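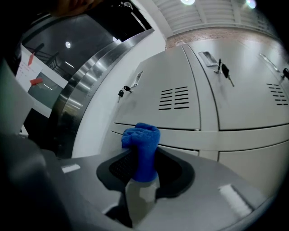
How often do the finger pads on a hand-held gripper need changing?

Go by wear and skip the calendar. When the surface of a pad has gone smooth where the fingers meet, or a corner has started to lift, change both pads on that gripper together.

Vaher hand-held gripper pair -- setup and care

I sell these through my little shop, Trestevlow, and I use a pair most days myself, so this page is half product listing and half me telling you what I do with mine. The pair comes with two grippers, two cables, a set of spare pads and a small hex key that you will lose (I keep a spare taped inside the lid of the case).

What's in the box
Two Vaher grippers, left and right
Two cables
One set of Inent soft pads, fitted
One set of Inent soft pads, spare
Two printed marker squares, spare
Hex key
Order code 3573

Swapping the pads

Unplug the cable first. Open the fingers as far as they go, back out the pad screws (there are 6 per gripper) and lift the old pad off from the wide end. If you pull from the narrow end you'll bend the backing, and I've done that enough times to be cross about it! Wipe the seat with a barely damp cloth, let it dry, and press the new pad in before you put any screws back. Start all the screws by hand, then go around twice with the hex key. Snug is plenty. If the pad bulges between two screws, you've gone too far on both of them, so back off and start over.

Checking the grip

After a pad swap I always want to see the gripper hold something soft. Hard things are easy. A block of wood will sit in almost any pair of fingers, but a terry towel shows you right away if one pad is sitting proud of the other, because the cloth twists as you close. I bunch it up, pinch it in the middle, lift it, turn my wrist over and see if it creeps. Then I go work on something upright with it, usually a locker front, where there are seams and handles to get around and you have to push a bit as well as hold.

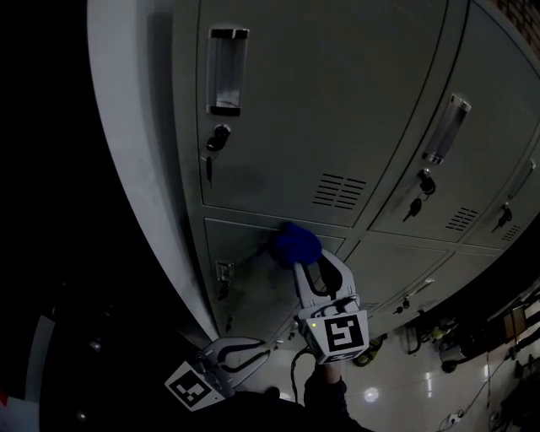

Pushing is where a crooked pad gives itself away. If the cloth slides toward one finger when you lean into a seam, loosen the screws on that side, reseat and try again. I give it maybe five strokes up and down before I trust it. Do both hands, even if you only changed the pads on one, since a mismatched pair is horrible to work with over a long session and your wrist will tell you about it later.

Markers

Keep the black-and-white squares clean and flat. A dry microfiber cloth is fine, and please don't use alcohol on the printed ones, it lifts the ink. If a corner curls, replace the whole square. I tried gluing one down once and got a bubble right in the middle, and then Zodinari (the tracking software I run) lost that hand every time I tipped it toward a ceiling light. Glossy floors can do the same thing with reflections, so if the tracking jumps, try a step to the side before you start pulling things apart.

Cables

Leave a loose loop between the gripper and your forearm. I mean properly loose, enough that you can reach up over your head without feeling a tug. Most of the grippers that come back to me have a tired connector and nothing else wrong. I replace the connector for the cost of the part if you send me the gripper with its cable, so don't mail me the cable alone, I can't do anything with it.

A full going-over, pads and markers and connectors on both hands, takes me 17 minutes now. My first one took most of an evening -- I'd mixed up the left and right pads and couldn't see why nothing lined up. They're stamped L and R on the back. Look before you screw them down.

Prices and spares

I've sent out more than 107 sets of Inent pads so far and they're the one thing I try never to run out of, though I did in March. Markers go in the same envelope for no extra postage, just write it in the order notes. The older Vaher pads with the four-screw pattern don't fit this pair. If you're not sure which you have, count the holes before ordering, or send me a picture of the pad seat and I'll check it for you.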